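Textiles & Clothing Care, handout for week 6
By Farzana Gilani
Wed 8 November
12 comments | 27 shares

Handling fabric: grain, drape, folding

Picking up from last time. We got as far as fiber content and stopped at the care label because the bell went. So, construction now. How the cloth is made tells you how to hang it, fold it, store it. Fiber matters for the wash, construction matters for nearly everything after.

WOVEN
Two sets of threads, warp (lengthwise) and weft (across). Over, under. Little give along either one, some give on the bias, i.e. the diagonal. Denim = twill weave, usually a colored warp and a pale weft, so you get light and dark threads side by side and the back is paler than the face. Canvas, poplin, chambray are plain weave. Check chambray against denim, people mix them up every year. Look for the diagonal line.

KNIT
One thread (or many) in loops. Loops can open and close, so it stretches. T-shirts, sweaters, most socks. Hang a heavy knit by the shoulders for a month and you have a longer sweater with bumps in it. Fold knits. Put this in your notes, it will come up.

Quick check if you can't tell: pull gently crosswise. Springs back a lot, probably knit. Then look close for little V shapes. Elastane in a woven will fool you on the pull test so always look as well. Some blue cloth reads as knit from across the room and woven up close, or the other way round, so get your nose down to it.
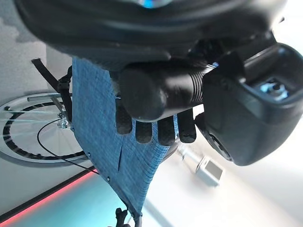

Grain comes next. Straight grain runs parallel to the selvage. Cut off grain and the leg seam twists round to the front of your shin after a few washes. You can't press that out. You can stretch a slightly skewed piece back by pulling on the short diagonal, damp, two people, then let it dry flat. Works on cotton. Don't bother with anything that has a finish on it.

Drape = how a cloth falls under its own wieght. Stiff cloth makes a few big folds, soft cloth makes lots of small ones. Depends on thread thickness, how tight the weave or knit is, finish, and which direction it hangs. Same cloth held at one corner hangs on the bias and looks softer than when it hangs off a straight edge. So when you compare two cloths, hold both the same way!! Half the October worksheets had one sample by the corner and one by the edge. Results meant nothing, had to hand them back.

Drape worksheet, what I want in it:
- sample number (the Flenau swatches are numbered on the card, the Ovell ones aren't, use your own letters)
- held by edge or by corner
- folds: few/deep or many/shallow
- your guess at woven or knit BEFORE you look close
- what you decided after

Swatch 819 is missing from two of the sets. Skip it.
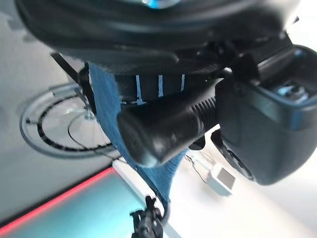

Panagiotis Stan wrote back on the draft of these notes that the corner hold is the more useful one in practice, as most people pull laundry out of a basket by whatever comes to hand first and then have to find the edge. Fair point. He'd teach it as: find one corner, run your fingers along the edge to the next, then lift. Saves laying the whole thing out. Added to the folding part below.

FOLDING
1. Find a corner. Slide along the edge to the second corner. Lift, let it hang, give it one shake.
2. Lay down face side in, smooth from the middle outward.
3. Fold with the grain. Edges matched first, then the fold pressed with the flat of the hand.
4. Thirds for towels and shirts, halves for pants. Pants: seams together, crotch point tucked in so you get a clean rectangle.
5. Knits loose, no hard crease. Rolling is OK for travel.

Stack heavy at bottom. Denim under, T-shirts over. A shelf 18 inches deep takes a pants stack folded in half twice, long side front to back.

Stains before folding: check under a good light. A stain folded away clean-looking will show up yellow in spring. Oil especially.

Reading: Picard, chapter on woven structures, skip the loom diagrams. Zudusgate booklet pages on storage, front table, take one and bring it back.

Next week: pressing vs ironing, not the same thing. Bring one woven item and one knit item from home, washed please. No wool yet. Worksheets due at teh start of class, not the end.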